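Last updated: December

We use cookies to remember your reading settings. Accept | Manage

Part 3: Setting up your sourdough starter

Okay, flour's out, jar's clean, let's get going! I keep mine in a plain glass jar I call Otness (long story), and I've been feeding it for 126 days now, so these are the steps I really use.

1. Put the empty jar on your scale and write its weight on a bit of tape. You'll want that number later, trust me.

2. Add equal weights of whole wheat flour and lukewarm water. Stir until there's no dry flour left, and scrape down the sides.

3. Set the lid on loosely and leave the jar somewhere warm for a full day.

CAUTION: Don't screw the lid down tight. Gas builds up in there and glass can crack.

4. Next day, spoon out half and feed what's left with fresh flour and water, same weights as before. Do this daily. I do mine at 7 a.m. with my coffee.

NOTE: Lots of bubbles early on, then a dead quiet spell? Pretty normal. Keep feeding! My friend Malathi Palaniappan nearly threw hers out at that point.

5. Slip a rubber band around the jar at the level of the starter right after feeding, so you can see how far it climbs.
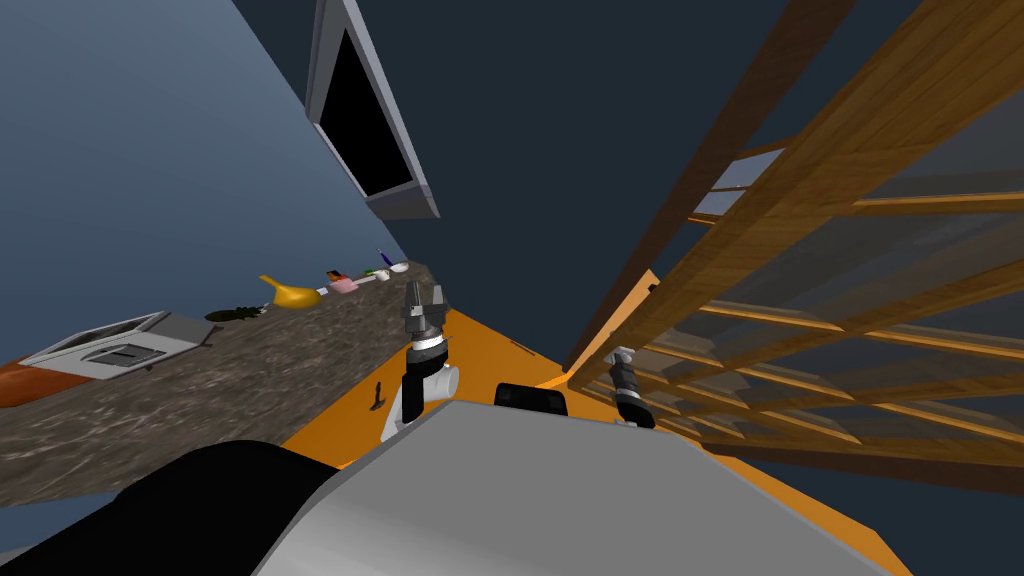 6. Once it doubles within a few hours of a feeding, several days in a row, it's ready to bake with. If you're not baking much, move it to the fridge and feed it once a week.

CAUTION: Pink or orange streaks, or fuzzy mold, mean the whole batch goes in the trash. Wash the jar well and start over.

Comments (3)

Kavitha Thevar: Does rye work instead of whole wheat?

Seul-gi Gil: @Kavitha yes, mine's all rye. Thicker, so add a splash more water.

Thenmozhi Nambiar: The tape trick saved me, I'd forgotten my jar weight twice already!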